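Bin Night

Ama Akpalu had 30 minutes before the taxi. Maybe less. Bag by the door, coat on, one shoe. Where was the ring.

Not in the bathroom. Not in the coat – she'd turned the pockets out twice, got a bus ticket and a mint. Her mother's ring, and she was meant to hand it over to Dela in Atinga by tonight. Dela who had asked for it 3 times. Dela who had said, you'll lose it, you lose everything.

She rang Etornam.

"Did you see it?"

"You took it off to do the dishes. You wrapped it in somthing."

"In what?"

"I dont know, Ama. A tissue?"

She stood there with the phone against her ear. She had cleaned up last night. She had been so pleased with herself, wiping, tidying, throwing things out. A tissue. Oh no.

Kitchen. Lights. The green cupboards, the kettle, the wok still out on the stove. And the bin on the tiles, bag folded over the rim.

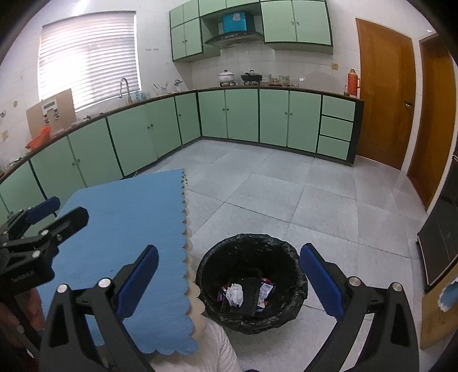

The bin beside the blue mat, a crumpled tissue in with the wrappers.

She got down on her knees in her good coat. Outside a horn went, once, then again, longer.

"Is it there?" Etornam said. "Ama? Is it there?"

She put the phone down on the floor and pushed up her sleeve.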